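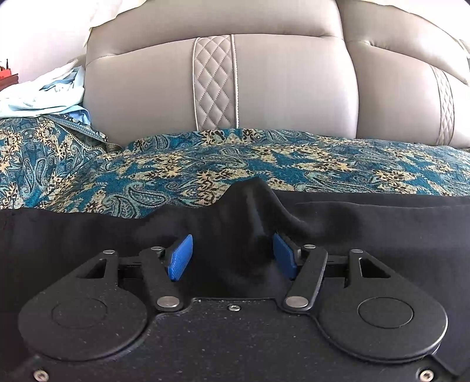

Teal paisley over the seat of a taupe leather sofa.

How to make a sofa throw that stays put

I love a leather sofa and I love a big piece of patterned fabric, and for years I thought you couldn't have both, because everything I laid over the seat ended up in a wrinkled heap behind somebody's back. Then I started making my own throws with a grippy strip on the underside and a weighted back hem, and I've never gone back to the store-bought kind. If you can sew a straight line (or a mostly straight one!) you can make this in an afternoon.

The instructions are for a two-seat sofa. For a bigger one, just add width. Nothing else changes.

What you need

Top fabric, a medium-weight cotton or a cotton-linen mix
Backing fabric, something with a bit of tooth like brushed cotton or flannel
Non-slip shelf liner, the soft open-weave sort
Cotton cord or drapery weight tape for the back hem
Thread, pins or clips, a long tape measure, chalk
A walking foot if you have one

Measuring

Take the cushions as they are, with nobody sitting on them. Start where the seat meets the back, push your tape right down into that gap, and bring it forward over the seat and down the front as far as you want the throw to hang. Mine is 50 inches front to back, and that includes a generous tuck. For the width, go from inside arm to inside arm and add 3 inches so there's something to push down at the sides.

Write the numbers down and then measure again. I have cut a throw short exactly once, in a Rafferty print I'd been saving, and it's now a very fancy dog blanket.

Wash first, please

Wash and dry both fabrics before you cut. Cotton shrinks, flannel shrinks more, and if they do it at different rates after you've sewn them together the whole thing puckers like a raisin. Dark backing should go through the wash on its own until the water runs clear. Color can rub off onto pale leather, and that's a miserable stain to deal with. I rub a damp white cloth hard over a corner of the fabric as a last check. If the cloth comes away clean, go ahead.

Cutting

Press everything flat. Lay out the top fabric right side up and decide where the pattern should sit before you chalk any lines. Paisley is wonderfully forgiving here! The shapes go every which way, so you don't have to match much, but do check whether yours has a clear up and down. Plenty of them do, and it's easy to miss until you've stepped back across the room.

Cut the top and the backing to the same size, with half an inch extra on all sides for the seam.

Adding the grip

Cut the shelf liner into strips as wide as your hand. You want one strip a little way in from the front edge of the seat and another close to the back. Pin them to the right side of the backing, which will be the side touching the leather, and stitch down both long edges with a long stitch. The liner likes to stick to the presser foot. A walking foot solves it, and so does a sheet of tissue paper on top that you tear away afterward.

One caution: some liners are made with plasticizers that can mark a leather finish over time. Put a scrap somewhere hidden, under a cushion or around the back, and leave it a couple of weeks. My friend Kieran Noonan skips the liner altogether and uses a double layer of flannel, and his throw behaves pretty well.

Putting it together

1. Place the top and backing right sides together and clip all the way around.
2. Sew the two sides and the front, leaving the back edge open.
3. Trim the corners, turn it right side out, and poke the corners square with something blunt.
4. Press from the top side only, and keep the iron well away from the liner.
5. Fold the open back edge in, lay the cord or weight tape inside the fold, and stitch it closed.
6. Topstitch all the way around, a quarter inch from the edge.

That weighted back hem is my favorite part. It drops into the gap behind the cushions and holds on like an anchor.

Fitting it

Wipe the leather with a dry cloth to get rid of crumbs and grit. Start at the back, feed the weighted edge down into the gap, smooth forward with flat hands, then push in the sides. Sit on it. Get up, tug the front once, and sit again. If it still creeps, add a third strip of liner across the middle.

Washing is cold and gentle, and hang it to dry so the liner doesn't get cooked. Mine gets pulled off every couple of weeks, shaken out of the back door, and put straight back on.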